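How to Fold a Fitted Sheet Without Leaving the Family

Posted by Mei-kuen Yuen, 3/23/20

I have lived in three apartments in Penbridge, and every one of them came with a linen closet the width of a cereal box. For years I dealt with fitted sheets by rolling them into a ball and leaning on the door. The door eventually leaned back, so I learned to fold.

You will need one fitted sheet, one flat surface, and 15 minutes the first time. After that it takes two. If your sheet came from Shek, the discount place out past Lultham, the elastic will be doing whatever it likes and you should add five minutes for discussion.

Before you start

Take the sheet out of the dryer while it still has a little warmth in it. A sheet that has sat overnight in the basket can be folded, but it will hold a grudge. Check the corners for socks. There is always one, and it is never the one you were missing.

Step 1. Find the short side

Hold the sheet up the long way, inside out, and put one hand in each of two neighboring corners. If the distance between your hands makes you feel like a scarecrow, you have the long side. Turn it and try again. King-size owners may want to stand on something, or marry someone tall.

Step 2. Tuck the first pair

Bring your right hand over to your left and flip the right corner over the left one, so one sits inside the other like a pair of paper cups. The seams should line up. Keep your left hand in there. It lives there now.

Step 3. Tuck the second pair

Run your free hand down the edge until you reach the next corner, and bring it up over the first two. Then do the last one. You should have four corners stacked on one hand and a lot of sheet hanging off it – this is the part where most people answer the phone and have to start over.

Step 4. Lay it down and square it up

Put the whole thing on a table, elastic side facing you, and slide your hand out. Pull the edges until you have something like a rectangle, with the gathered bits folded in. Smooth from the middle outward. It will look bad before it looks good. 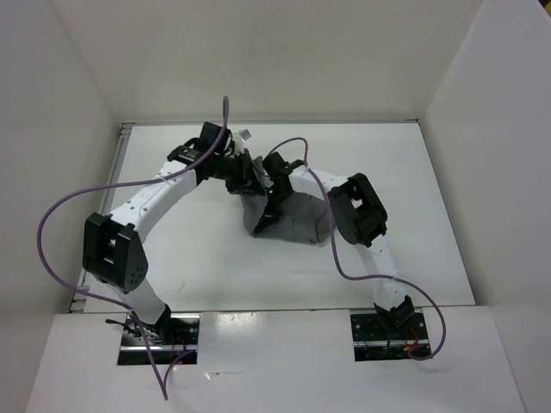 Step 5. Fold in thirds

Fold the elastic edge in by a third, then bring the plain edge over it. Now fold from one end to the other until it fits your shelf. Mine is 15 inches deep, so three folds does it.

Put it away with the folded edge facing out. Guests will see only that side, and the back can stay between you and the closet.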